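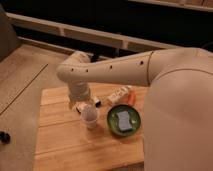 Obituary Editor, Paid Notices (part-time, permanent)
Jescombe Notices, Girnholm office
Reference: 114

Jescombe Notices prepares paid obituaries and death notices for local newspapers and funeral homes. We are hiring one part-time editor for the Girnholm office. The post covers the receipt, checking and release of notices submitted by families and funeral directors. It does not include news reporting or the writing of staff obituaries, which are handled by the newspapers themselves.

Hours are 1 p.m. to 6 p.m., five shifts a week, with weekend shifts shared out on a posted rota. The print deadline is 5:15 p.m. Notices received after that time go into the following edition but are still checked the same evening for online release.

The editor reports to Nesma Bensaid. 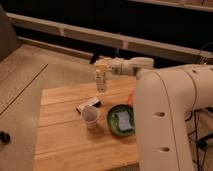
Duties

Check each submitted notice for internal consistency: date of birth, date of death, stated age, order of surviving and predeceased relatives, and the spelling of every name each time it occurs. The most common error is an age that does not agree with the two dates. The second is a relative listed both as a survivor and as predeceased.

Confirm the death with the funeral home or crematory before release. Confirmation is made by phone, to the number held in our directory and never to a number given in the submission. The name of the person spoken to and the time of the call are entered in Stirgate, our notice management system.

Edit to house style. Standard notices are limited to 210 words. Families may buy additional length in blocks of 40 words. The editor may suggest cuts but does not make them without written approval from the person who placed the notice. Nicknames go in quotation marks after the given name. Military service is stated as branch and years, with rank only if a discharge document has been supplied.

Send a proof to the family and record the reply. A notice with no reply by the deadline is held over.

Process corrections. A factual error made by us is rerun in full at no charge. A factual error in the submission is corrected online at no charge, and the print rerun is billed at half rate.

Route disputes between relatives to the duty manager. The editor does not decide who is named in a notice or in what order.
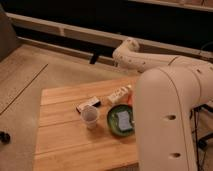
Lovisa Fagerlund asks applicants to note that the phone work takes up a good deal more of the shift than the editing does. Callers are often placing a notice within a day or two of the death, and many will be doing it for the first time. In her words, the call "takes as long as it takes, and the form gets filled in afterward." Applicants who want a purely text-based job should read this paragraph again before applying.

Requirements

Two years of copy editing, proofreading, records work or funeral home administration. Accurate typing, including names with accents and other diacritical marks. A clear phone manner. Basic arithmetic with dates. Knowledge of common burial, cremation and memorial terms, and of the difference between a visitation, a funeral and a memorial service as they are used in notices.

Useful but not required: a second language; experience with older newspaper archives. In September we begin work on the Ní Chonaill index, a run of bound death notices that is being transcribed and matched to later corrections. The editor will be given seven hours a month on this project, inside normal shift time. Transcription follows the printed text exactly – misspellings included – with the corrected form held in a separate field.

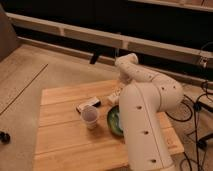

Index entries are checked by a second reader before they are locked. Unai Manzano will provide training on the transcription rules. Training on Stirgate is given in the first two weeks, with all releases countersigned by a senior editor until the trainer signs off.

Pay and terms

Hourly pay at grade 3 of the Jescombe scale, which will be sent with the application form. Paid leave is pro rata. Probation is six months. Staff are not expected to handle a notice for a member of their own family, and such notices are reassigned on request.

How to apply

Request a form from Dagný Hjaltested at the Girnholm office, quoting the reference above. Return it with a resume and the names of two referees. Please do not send writing samples. Shortlisted applicants will be asked to complete an editing test of one hour, on site, using six notices with errors inserted and a blank correction sheet. Calculators are allowed. The interview follows the test and is held by Nesma Bensaid and Þórey Gunnlaugsson.

Applicants who need adjustments for the test or interview should say so on page 2 of the form.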